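# Planning and paying for a small pick-and-place cell: your questions

Updated 11th December

These are the questions that come up most at the Greltow open workshop, where small packing shops and classrooms come to try an arm before they spend money on one. Eckhard Harms answers the mail and keeps this page going. If your question is missing, send it in – he loves getting them!

## Before you buy

**How do I know if we're ready for a robot arm?**

Spend one shift writing down every item somebody picks up and puts somewhere else. Note the size, the weight, how it arrives (lying flat, standing, jumbled in a tote) and where it has to go. If most of your list is light, one-handed stuff on a flat surface, you're in great shape to start. If half of it is floppy bags, start with the other half.

**Which arms do you have at Greltow?**

Two right now. The Lenura is the light one that sits on a tabletop, and the Gumilska is its bigger cousin with a longer reach. Most people fall for the Gumilska on the first day and end up ordering the Lenura, which fits through the door and onto the bench they already own.

**Can I start with a used arm?**

Yes, and it's a fun way to learn. Ask for the controller, the teach device, all the cables and the software license in writing. An arm without its license is a very heavy coat rack. Leave the gripper out of the deal if it looks tired and buy that part new.

## Budget

**What should I set aside besides the arm?**

More than you think. In our own last build, the arm took 51 percent of the total and the gripper, cameras and mounts took 22 percent. Table, cables, shipping and the safety review ate the rest. Your split will differ, but please don't send your boss a number that only has the arm in it.

**Which line do people forget?**

Cables and cable management. Our last order came to 353 dollars for cables, clips and sleeves, and we still had to go back for longer ones. Spare fingertip pads come second.

**Do I need to pay for programming?**

For a single job with a fixed product in a fixed spot, plenty of owners teach it themselves. Once the product changes from hour to hour or shows up at odd angles, plan for help. We set aside 80 hours for our first mixed-product job and used every one of them.

**Is leasing worth a look?**

It is if your work is seasonal. Bastos, the leasing outfit two doors down from us, lets you swap grippers partway through a term, and that's the thing to ask any leasing company for. Read the part about who pays return shipping.

## Grippers and test items

**Two fingers or suction?**

Our default is two parallel fingers for boxes and bottles, and suction for flat sheets and sealed trays. Two fingers forgive a lot. Suction is quick and wonderful on a smooth carton and miserable on anything with a wrinkle in it.

**How wide should the gripper open?**

Measure your widest item across the side you mean to grab, then add room on both sides for a sloppy approach. Please measure the item you have, with the shrink wrap on! And check the closed end too: some wide grippers won't close far enough to hold something skinny.

**What should I bring to a trial day?**

The real thing. Foam blocks are easy and they'll make any arm look good. Bring items straight off the shelf:

- something round that can roll
- something tall and narrow
- something shiny
- your most dented carton
- the product that makes your packers groan

Bring two of each if you can, because we'd like to keep one overnight to try again.

**Does the camera belong on the wrist or above the table?**

Get one of each if the budget allows. A wrist camera gives you the close look at the last stretch before the grab, and an overhead one finds the item in the first place. If you can only buy one this year, think about where your products start out. Known spot, wrist camera. Scattered all over, overhead. Glossy packaging throws highlights in either case, so put a few dollars toward decent soft lighting too.

**What does the wrist view look like with store packaging?**

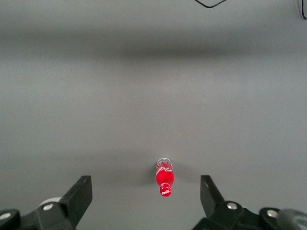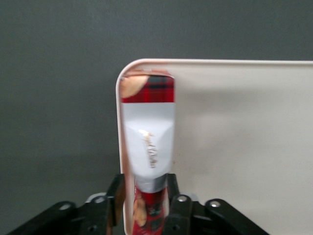 *Wrist camera views: first, a small Coca-Cola bottle on its side with the fingers open; second, a tall tartan-patterned package between the fingers.*

## Timing

**How long from order to first real shift?**

Ask for delivery dates on the gripper and the mounts separately from the arm. We ordered a Lenura one spring and it came right on schedule, then it sat in its crate until July waiting for an adapter plate. Now the adapter plate goes on the first order, every time.

**Do I need to change my floor or power?**

For a tabletop arm, usually a solid bench and a regular outlet will do, but check the data sheet for your model. Bigger arms may need anchoring. Measure your doorways before the crate shows up – all of them, including the one by the loading dock.

**Can we come by just to look?**

Please do! Write to Eckhard with your item list and the size of your table, and he'll tell you which arm will be set up that week.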